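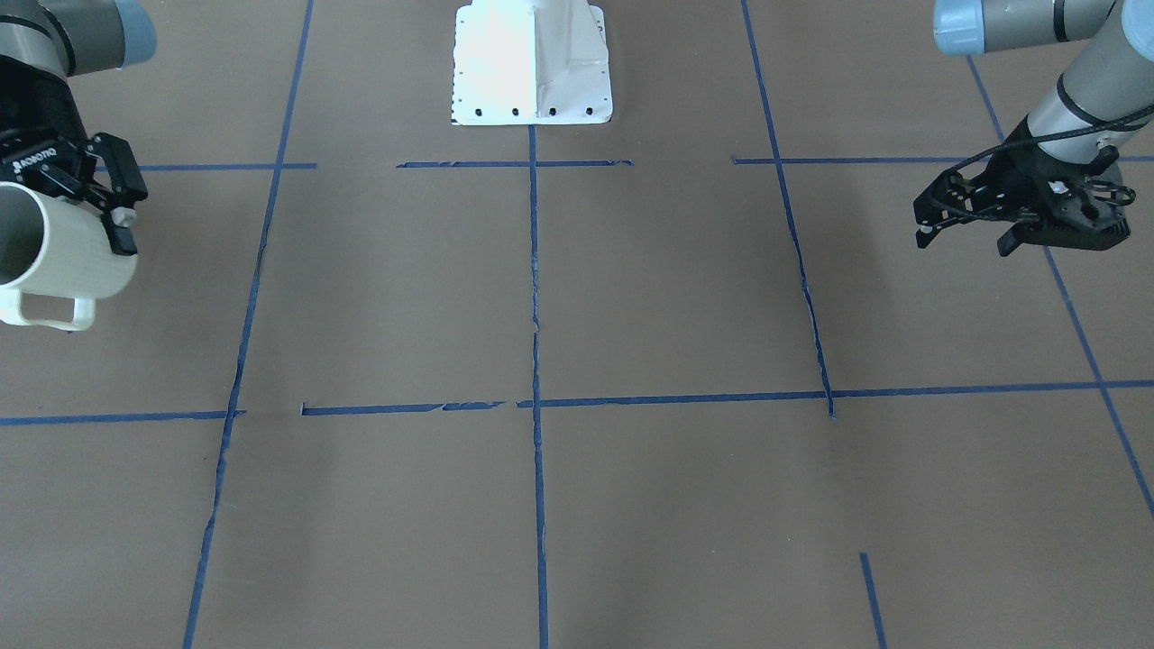 Tape on the table: how a small workshop wrote its own rules for two-armed robots

Most of the rules for robot work are written for big factories, with fences, light curtains and a safety officer on site. Tramgate has a single bay, two arms and a table. When Halima Mfinanga took over there in March, the written rules came to one page, and half of that was about who locked up.

The page has since grown to four. It is known in the building as the Comdale sheet, after the street it was written on, and two other workshops have asked to use it. The final version was signed off on April 30, 2025.

Marking out the table

The first section deals with the surface. Brown covering goes down before anything else, and blue tape divides it into cells. Every object has a home cell, and the written plan for a task names the cell it starts in and the cell it should end up in. If an object is put down across a line, the run is marked as failed, even when the rest of it went well.

Mfinanga says this was the rule people argued over most. "They thought I was being fussy. But if you let one go, you have to decide about the next one, and then you are deciding all day."

Torn or lifting tape has to be replaced at the end of the shift. The sheet allows a worn line to stay until then, as long as both edges of the cell can still be made out. Re-taping in the middle of a set of runs is not allowed, because the new line never lands quite where the old one was.

Two arms, one object

The second section covers arms that share a space. While one gripper is holding something, the other stays open and keeps to its own side. Handing an object from one arm to the other needs a separate plan, checked by a second person. Cups and mugs are the usual test pieces, and the sheet asks for handled ones to be picked up in at least three different ways before a task is passed.

Speed is capped at 600 millimetres a second with both arms live, and lower when somebody is within reach. The figure came from Rweyemamu, a consultancy that looked over the first draft. Mfinanga wanted it slower still and may yet get her way.

Where the pendants go

Each arm has its own teach pendant with its own red button. The sheet says both must lie face up on the side table, screens clear, with nothing on top of them. They may not be hung up or left on a chair. A person starting a run must be able to reach either button without leaning over the work surface.

Cables get a paragraph to themselves. Any cable fixed to an arm is checked through the full movement at low speed before the first run of the day, a job that takes roughly 5 minutes.

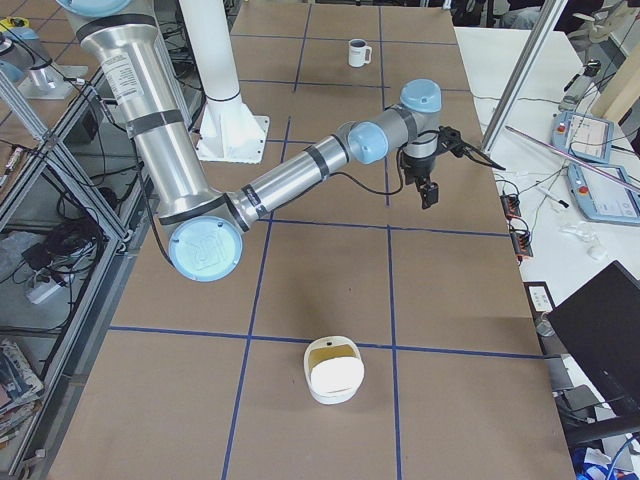 Who is allowed to restart an arm after an emergency stop?

The person who pressed the button, and only after they have written down why they pressed it. If they have left the building, the arm stays off until the shift lead has gone through the checks from the top.

The log for this is a paper book. Uvik, the software the workshop uses for planning, can record stops too, but the book comes first if the two disagree.

Mfinanga plans to look at the sheet again once the other workshops have used it for a while. She already has a list of changes, starting with the section on lids.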